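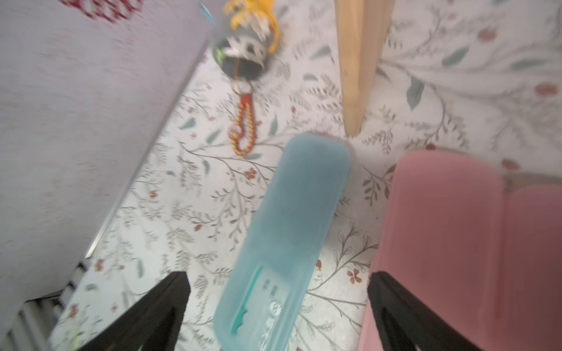

Small things: pencil cases, key rings and soft toys

Posted Jan 20, 2022 by Natalie Fothergill

Pencil cases end up on the floor in most houses with school-age children. Get everything down on the rug first, including whatever is under the chairs, and sort from there. A patterned rug hides pens and clear plastic very well, so run a hand over it before you put a foot down.

Empty each case completely. Throw out dried-up felt tips and put pencil shavings straight in the bin. Hard plastic cases can be washed in warm water with a drop of washing-up liquid. Leave them open on a tea towel overnight. Go gently over any printed pattern with a soft cloth, as scourers take it off.

Ink on the inside usually shifts with surgical spirit on cotton wool. Try a corner first – some plastics go cloudy.

Key rings with a plush charm or a cord loop should come off the keys before cleaning. Sponge the plush, don't soak it, and hang it up by the ring. Braided cord can be washed by hand but reds may run, so keep it away from anything pale.

For storage, a low two-tier shelf is enough. We have a pine one, and it holds more than the drawer unit from Ellwood that it replaced. Line the cases up side by side on the floor before they go on it. You will see which ones you have doubled up on, and any with a label can go back to the same spot each time. See-through cases are best for things you look for often, and dark ones can hold spares.

Dolls and plush toys get their own place, well away from the pens. A toy crib does the job.

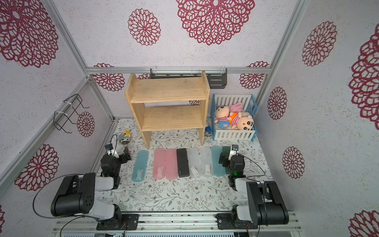 Amber Penrose wrote in to say that she gave up on washing-up liquid for the insides and uses bicarbonate of soda, left on as a paste for 20 minutes and rinsed. It got rid of the rubber smell in two old cases but did nothing for biro.

I would still use the spirit for biro. Next month's page is on lunch boxes and flasks.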